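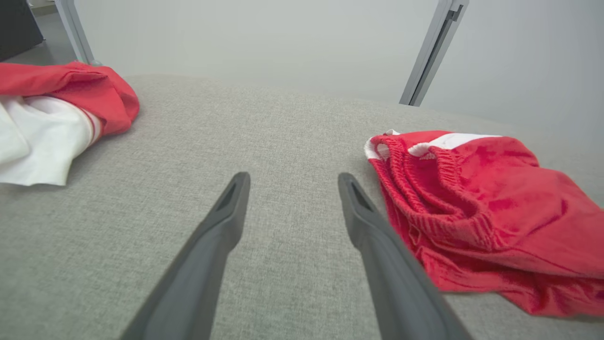 Girikの公開日に行ってきた(5月、くもり、足が痛い)

駅前から121番のバスに乗って30分、Nondbyという停留所で降りる。降りたのは私と、犬を連れた男性だけだった。犬は迷わず反対方向へ歩いていったので、私は地図を見た。

Girikは椅子やソファの張り地を扱う工房で、年に一度だけ中を見せてくれる。申し込みのときに「ご関心のある分野」という欄があり、選択肢が「木枠」「詰め物」「布」「その他」だった。その他を選ぶ勇気がなく、布にした。おかげで当日は布の班に入れられ、木枠はほとんど見られなかった。木枠の班からは始終楽しそうな笑い声が聞こえてきた。木枠のどこにそんなに笑うところがあるのか、最後までわからずじまいである。

受付では名札を渡され、靴の上からカバーをかけるように言われた。カバーは見事に大きく、歩くたびにしゃくしゃくと音がする。布の班の全員がしゃくしゃくと廊下を移動する様子は、レタスの行列とでもいうほかない。

布の部屋

案内役はアルナルド・レベロさんという人で、工房で張り地の選定と、買った人からの苦情の両方を受け持っているそうだ。この二つを同じ人にやらせるのは残酷だと思うのだが、本人は「自分で選んだ布の悪口を自分で聞くので、話が早い」と言っていた。早いのは話だけではなく歩くのも早く、カバーの大きい我々は置いていかれた。

最初の部屋は壁一面が見本帳で、レベロさんはそこから灰色ばかりを抜き出して机に広げた。正直に書くと、私には途中から全部同じに見えた。隣にいた女性は「これは少し緑が入っていますね」などと言い、レベロさんにほめられていた。私も何か言わなければと思い、「これは、灰色ですね」と言った。レベロさんはやさしくうなずいた。

灰色の話は思ったより長かった。無地に染めた灰色の布は、座った跡も、糸くずも、猫の毛も、全部正直に見せてしまう。だから家庭用に出るのは、明るい糸と暗い糸を混ぜて織った、霜降りのような灰色が多いという。近くで見ると細かい点々がちらちらしていて、離れるとただの落ち着いた灰色になる。うちのソファの色を決めたときに店員が「汚れが目立ちません」と言ったのは本当だったわけだが、目立たないだけで汚れてはいるのだと、苦情担当の口から聞くと重みが違った。

この手の布にDuという名前がついたシリーズがあり、色番号の279が工房でいちばんよく出る灰色だという。いちばん出る理由を聞いたら、「ほかの色を選ぶと家族でもめるからです」。誰も好きではないが誰も反対しない色、ということらしい。会議で決まる昼の弁当に似ている。

触っていいと言われたので触った。ざらっとして、それでいて痛くはない。手のひらを右に動かすのと左に動かすのとで感触が違う気がしたのだが、レベロさんに言うと「この布は違わないはずです」とのことだった。手のほうの問題である。

丸い縁について

次の部屋には張り上がった見本が並んでいた。どれも角が丸い。Takineという型は特に丸くて、座面がゆるく弓なりに落ちていき、どこまでが上でどこからが横なのか、はっきりしない。

「物を置く人には不評です」とレベロさん。

物を置く人、というのは私のことだ。うちのソファには人間が座る場所がない。洗濯物、読みかけの本、返さなければいけない傘、その上にまた洗濯物、という順番で層になっている。丸い縁の座面だとこの層が維持できず、夜中に端のほうから崩れるのだそうだ。苦情の電話もそういう内容で来るという。「ソファが洗濯物を落とします」。これに丁寧に返事を書いている人が目の前にいるのだと思うと、なんだか頭が下がった。

私は一応、縁の丸さの利点も聞いてみた。布を引っ張って張るときに、角が鋭いとそこだけ糸が傷みやすい。丸ければ力が逃げる。それと、子どもがぶつかっても泣き声が短い。後者は統計があるのかと聞いた人がいて、レベロさんは「うちの子が一人です」と答えた。

ついでに、張り地は座るより物をこすりつけるほうが傷むという話も出た。鞄の金具、ベルトの裏、ファスナーを開けたまま放り投げた上着。心当たりがありすぎて、私は靴カバーを見つめていた。しゃくしゃく。

休憩

中庭でコーヒーが出た。菓子は自分で取る方式で、木枠の班が先に通ったあとだったため、シナモンのついたものはもう一つも残っていなかった。残っていたのは種の多い固いビスケットだけで、これを食べながら木枠の班の笑い声を聞くのは、なかなか味わい深いひとときだった。

売店では端切れの袋を売っていた。一袋300と書いてあり、通貨の記号がない。どこの300なのか聞けばよかったのだが、並んでいる人が多くて聞けず、多めの札を出しておつりを見て判断するという、外国で私がいつもやる方法で済ませた。袋の中身は選べない。家に帰って開けたら灰色だった。

たたむ部屋

午後は布の班のお楽しみとして、たたみ方の実習があった。張り地の工房でなぜ洗濯物なのかと思ったが、午前の話を聞いたあとだと納得がいく。あの丸い座面の上で洗濯物をたたむ人が、世の中には大勢いるのである。机でやればいいのに、やらない。私もやらない。

教えてくれるのはソティリス・クルクラスさん。もとは大きな旅館のようなところで、来る日も来る日もシーツをたたんでいた人だ。声が小さく、手が大きい。自己紹介が終わるころには、話しながらたたんでいた手ぬぐいのようなものがもう四角になっていて、班の全員が途中を見逃した。

教材は、灰色の張り地の上にくしゃっと置かれた赤と白の布物だった。赤は明るく、丸く盛り上がっていて、遠くから見るとちょっとした小山である。灰色の上に赤があると、どうしてもそこばかり見てしまう。クルクラスさんによれば、たたむときに最初にやってはいけないのは、この小山を上から押しつぶすことだそうだ。私が毎晩やっていることである。

「山の中に角があります。角をさがしてください」

さがすのか。シーツでもシャツでも、ぐしゃぐしゃの布には必ず端か角があって、そこをつまんで持ち上げないかぎり何も始まらない。真ん中をつかんで振り回しても、山が別の形の山になるだけだという。班の中で、角を最初に見つけたのは例の、灰色の中に緑を見つけた女性だった。この人は何でも見つける。
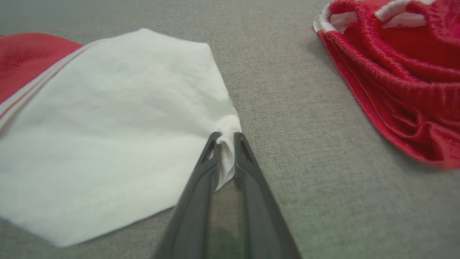

つまみ方にも流儀がある。指の腹で大きくつかむと、布が中でまとまって玉になり、放したときにその玉の形がしわとして残る。指先だけで、少しだけ取る。少なすぎると持ち上げた拍子に抜ける。「ちょうどいい量」はどのくらいかと誰かが聞き、クルクラスさんはしばらく考えてから「ちょうどいい量です」と答えた。この人は苦情の電話には向いていないと思う。

白い布は扱いがむずかしい。平らに置いたつもりでも、よく見ると浅いしわが寄っていて、しかも白いので光の加減で見えたり見えなかったりする。角をつまんで引くと、つまんだところから細いしわが扇のように広がる。あれを消そうとして手のひらでごしごし伸ばすのが素人で、反対側の端をそっと押さえて、引くほうの手をゆるめるのが正しいのだそうだ。私は素人のほうをやった。しわは隣に引っ越した。

もう一つ教わったのが縁の見方で、縫ってある端は細い線が通っているのですぐわかる。まずその線を一本、まっすぐにする。残りの形はどうでもいい。五角形でも、どこかの国の地図のようでもいい。線が一本決まれば、あとの布はそこについてくる。私の布は最後までどこかの国の地図のままだったが、海岸線の一部だけはたしかにまっすぐになった。クルクラスさんは「ここはいいです」とその海岸線を指さした。ここは、という言い方に誠意がある。

赤いものと白いものが重なっているときは、上にあるほうから片づける。そんなのは当たり前だと思うでしょう。ところがやってみると、下の赤を早くどうにかしたくて、つい下を引っ張る。すると上の白が道連れになり、せっかくまっすぐにした線が斜めになる。私の右隣の紳士がこれを三回続けてやり、三回目には自分で「まただ」と言った。四回目は見ていない。見ていたらうつりそうだったので。

座面の上でたたむことについて、クルクラスさんの意見は意外に寛大だった。張り地がざらっとしているおかげで薄い布がすべらず、つるつるの机よりかえって楽なことがある。難点は二つで、ひとつは縁が丸いので奥に置いたものが向こう側へ落ちること。もうひとつは、たたみ終わった人がそのまま横に座ってしまい、しまいに行かないこと。後者についてはレベロさんが部屋の後ろで深くうなずいていた。電話が来るのだろう。

たたんだものをすぐしまう人は手を挙げて、と言われて、手を挙げたのは緑の女性だけだった。やはり。

質問の時間

残った時間で質問を受けてくれた。書きとめた分だけ載せておく。

濡れたままの洗濯物をソファに置いてもいいか。だめ。レベロさんがこの日いちばん速く答えた。

赤い服の色は灰色の張り地にうつるか。乾いていてちゃんと洗ってある服を少し置くくらいなら気にしなくていい。新品の濃い赤を、汗をかいたまま着て、長時間もたれるのはやめてほしい。やけに具体的なので、きっと実例があるのだと思う。

布のけばは切ってもいいか。切っていい。引っ張ってはいけない。引っ張りたくなる気持ちはわかる、とレベロさんは付け足した。

たたむのが面倒なときはどうすればいいか。これは私が聞いた。クルクラスさんは「掛けてください」と言った。うちのハンガーは全部、前に面倒だったときの服で埋まっている、とは言えなかった。

木枠を少しだけ見た

帰りがけに、通路の窓から木枠の部屋をのぞくことができた。作業台のまわりに人が集まり、骨組みだけの椅子に順番に座っては笑っている。そういうことか。あれなら私も座りたかった。来年の申し込みでは木枠を選ぶつもりだが、レベロさんによると木枠は毎年いちばんに埋まるらしく、布は最後まで空いているという。それは今日の人数を見ればわかる。

これから行く人へ

バスは行きの便はあるが、帰りの便が少ない。帰りの時刻は停留所に貼ってあるのに、字が日に焼けていてほとんど読めなかった。駅で写しておくこと。

靴カバーは小さいサイズもある。言えば出てくる。私は帰るときに知った。

菓子は先に取る。班の順番を見て、木枠より前に中庭へ出られるなら出る。

端切れの袋は外からは色がわからない。灰色が好きなら二袋買ってもいいと思う。うちでは今のところ、その端切れでソファの端に敷く小さい布を作ろうという話になっていて、ソファの端が洗濯物の下から出てくるのを待っているところです。

追記。帰宅した晩に、習ったとおり角をさがしてシャツを一枚たたんだ。二枚目で電話が鳴り、その続きはまだソファにある。傘はまだ返していない。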